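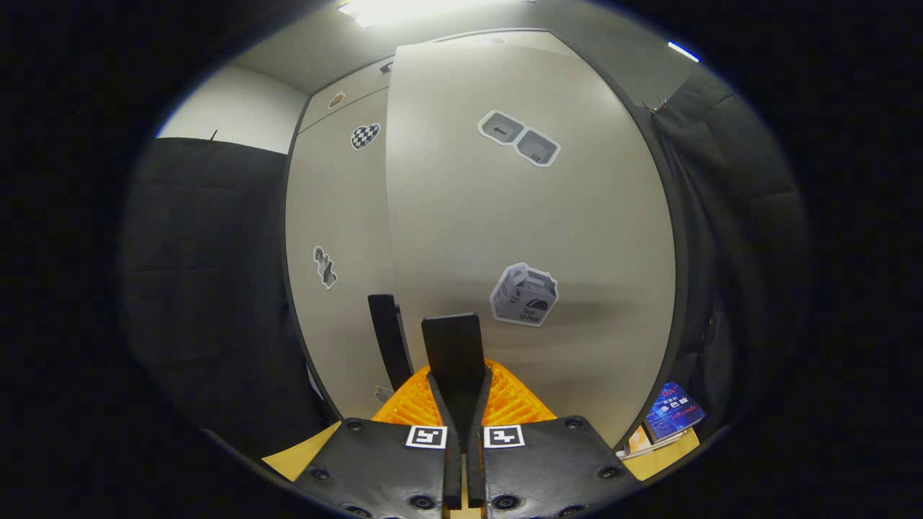
3.2 Ground charging and the light we didn't count

Our solar glider, Vamum, spends far more of its life on the ground than in the air, and I'll admit that for the first half of the project I treated ground charging as a boring constant. You park it, the wing cells soak up whatever light is going, and the battery creeps up. My model had a sky term, a sun term and nothing else. Azadeh Pakzad was the one who kept asking where the rest of the current was coming from on mornings when we'd left the wing near the open doors at Mustodville, out of direct sun. I blamed the shunt (I blame the shunt for most things). It was the walls. A tall beige panel like the one in Figure 1 is a perfectly decent diffuse reflector, and a lot of building interiors are finished in something like that colour, so a wing parked beside one is getting light from the side that a sky-only model leaves out altogether.

So we went back and added a third term. It treats each nearby wall as a flat, matte surface with a single reflectance value, and works out how much of the wing can "see" it. Crude, yes! We ignored the floor at first, and then had to put it back in once Jaruwan Kongkaew pointed out that the outboard cells droop past horizontal when the wing is unloaded and resting on its tip wheels. The wing carries 60 cells a side in three strings, and the outboard string is the one that drags the others down in poor light, so a small error out there does a lot of damage to the total.

We logged charging at 20 second intervals through 31 parking sessions, split between Mustodville and the grass strip at Ruawai, which has no buildings close enough to matter and so made a handy control. At Ruawai the old two-term model was fine, and the new one gave the same answer to within the noise on the logger. At Mustodville the old model read low every single time the wing was inside the door line. With the wall term added, the predictions moved onto the measurements for the inboard and middle strings. The outboard string is better than it was, though I wouldn't call it fixed. On overcast mornings it still wanders, and we have an argument going about whether that's the droop angle changing as the tires lose a bit of pressure or simply dew on the cells. My money's on dew. Azadeh's is on the tires.

Does any of this matter in flight? A little. The launch rule we've been using asks for a full pack before the climb to 1180 m, which is where we level off and let the cells carry the cruise load. If the model reads low, we wait on the ground longer than we need to and burn the calm part of the morning, and calm air is worth more to an aircraft this light than a few extra watt-hours. With the three-term version we can call a launch time the evening before and mostly stick to it.

The wall term ships in the planning tool we share with the Mestotia group, switched off by default. To turn it on you need the parking heading, the distance to each wall and a reflectance value. We measured ours with a handheld meter at mid-morning, doors open, and took the middle reading. Painted surfaces were easy to repeat. Corrugated ones were a pain, and I'd treat our numbers for those with some caution until we've sorted out how to handle the ribs (see Section 5).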